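Notes on Fit: The Blue Block and the Gray Square

This blog is ordinarily given over to matters of household storage and repair. Readers who have followed it for some time will know that the writer also maintains a small interest in printed parts, and that the two subjects meet more often than might be expected. The present entry concerns a block, the opening that receives it, and the question of how much room ought to be left between them.

The background may be stated briefly. In August, Amado Dalisay asked whether I would review a set of fit pieces that he and Virgilio Ignacio were preparing under the name Manalo. The set is intended for evening classes in basic fabrication. Each piece consists of a block and a receiving part with a matching opening, and students are asked to judge the fit by hand before taking any measurement. I agreed, with the understanding that my comments would be published here in full.

The blue block is the piece to which I have given the most attention. It is rectangular, with chamfered edges, and it goes into a rectangular opening in a gray square part. The colors were Mr. Ignacio's decision. His earlier set was printed entirely in one shade, and students found it difficult to judge by eye where one part ended and the next began. The present pairing is a clear improvement, and I would recommend that it be retained.
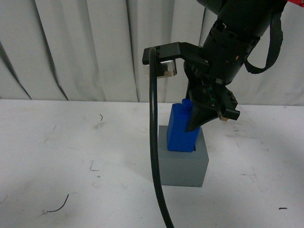
A further matter is the working surface. I have come to prefer a plain white tabletop for tasks of this kind. Small parts are found quickly on it, and stray filament or trimmed material is seen at once and can be cleared away before it finds its way into an opening. Arsen Bilyk, who has a workshop of his own and strong opinions about it, holds that a dark rubber mat is superior on the grounds that parts do not slide. His point is accepted as regards sliding. It remains my view that a person who cannot see a crumb of plastic will sooner or later attempt to force a block over it.

A white curtain behind the table is also of some use. It keeps the background quiet and softens the daylight, and it may be taken down and washed. I purchased mine from Ondby, and it has required no attention beyond an occasional pressing.

On the subject of clearance, my correspondence with Mr. Dalisay has been extensive. The first version of the block was, in my judgment, too tight. It entered the opening readily for the first part of its length and then bound. Students in such a situation will push harder, and the lesson becomes one of strength. The second version was generous to the point of rattling. The third, now in use, is satisfactory. It proceeds with light pressure when it is held square to the opening, and it stops when it is not. This is the behavior that a fit piece ought to have, and I have advised that no further changes be made to the dimensions.

The chamfers deserve separate mention. An earlier drawing called for sharp corners throughout, for the sake of appearance. Sharp printed corners are seldom truly sharp, and they are inclined to catch at the mouth of an opening. A modest bevel guides the block to its place and is considerably kinder to the fingers. Darren Crabtree, who teaches one of the classes, asked whether the bevel might be made larger still. I would advise against it. With too large a bevel the block finds its own way in, and the student is left with very little to do.

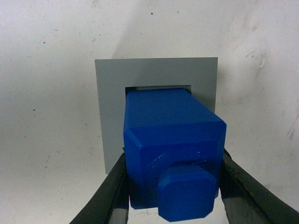 Handling was the next question considered. A plain block offers little to grasp once most of its length has gone in, and the older pieces were frequently pried out with a screwdriver, to the detriment of both parts. The small square knob on the front was proposed by Ariel Bautista, and it has been adopted. It adds a little time to each print. It also gives the fingers something to hold, and the screwdriver has since been returned to its drawer.

Printed surfaces mark easily. Small scratches should be expected on any piece that is handled often, and they have no bearing on the fit. I do not sand them. Sanding the face of a block is harmless enough, but the person who begins with the face is apt to continue along the sides, and the clearance so carefully arrived at is then lost. A soft brush and a dry cloth are sufficient for routine care. Faint layer lines are likewise to be left alone.

Walls are another matter. A white wall in a room where work is done will collect specks and scuffs, and I have found that mild soap on a damp sponge will remove most of them. Those which remain may be touched up with a small amount of the original paint, provided that someone has had the foresight to label the can. In my own house this was not done, and the hallway is consequently of two slightly different whites.

For storage, I use a shallow Dotari tray with 40 compartments, of which the Manalo pieces occupy nine. Each block is kept beside the part to which it belongs. It is tempting to sort by color or by size, and I did so at first, but the pairs were soon separated and an afternoon was spent reuniting them. The tray is labeled along the front edge and is kept flat.

Mr. Dalisay has indicated that a round piece will follow, and I have asked to see the drawing before it is printed. Comments on the present set may be left under this entry and will be forwarded to him.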